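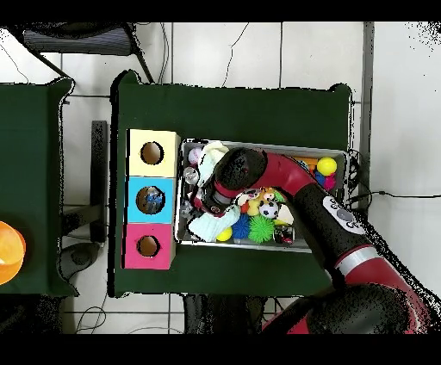 Unit 4: Measuring audience response to televised debates

Reading before the seminar: the Leitner handout on panel methods, sections 2 and 3. Section 4 is optional.

4.1 Types of measure

Three kinds of data are commonly reported after a candidates' debate.

Snap polls. A sample of viewers is recruited beforehand and questioned when the broadcast ends. The sample represents people who watched, and debate viewers tend to be older and more partisan than the electorate.

Dial groups. Members turn a dial during the broadcast to record approval. A typical group has 50 members, which is too few for estimates of voting intention. The output is a line plotted against time.

Social media counts. Posts containing a keyword or tag are collected over a fixed period. The unit is the post. One account may supply many units, and this must be stated when totals are compared with poll figures.

4.2 Sampling error

For a simple random sample of 1000, the margin of error on a proportion near one half is 3.1 percentage points at the 95 per cent level. For 2000 it is 2.2 points. Doubling the sample does not halve the margin, as the error falls with the square root of the sample size. Weighting usually widens these margins.

4.3 Worked case: the Inon debate

The Inon regional debate was held in March between the two leading candidates for governor. Wistard collected 2928 posts in the hour after the closing statements and coded each as favourable, unfavourable or neutral towards the candidate named. Skosulo ran a snap poll of 1000 viewers on the same evening.

The two sources disagreed. Most coded posts were unfavourable to the challenger, while the poll put the candidates level within the margin of error. Points to note:

- Posts quoting a remark in order to mock it were coded by hand. Automatic coding had marked many of them as favourable.
- Repeated posts were kept in the total.
- The poll asked who had "done the better job", which is a different question from voting intention.

4.4 For the seminar

Recalculate the poll's margin of error for a subgroup of 50 undecided viewers. State whether a lead of ten points in that subgroup could be reported, and in what words. Bring one page of working.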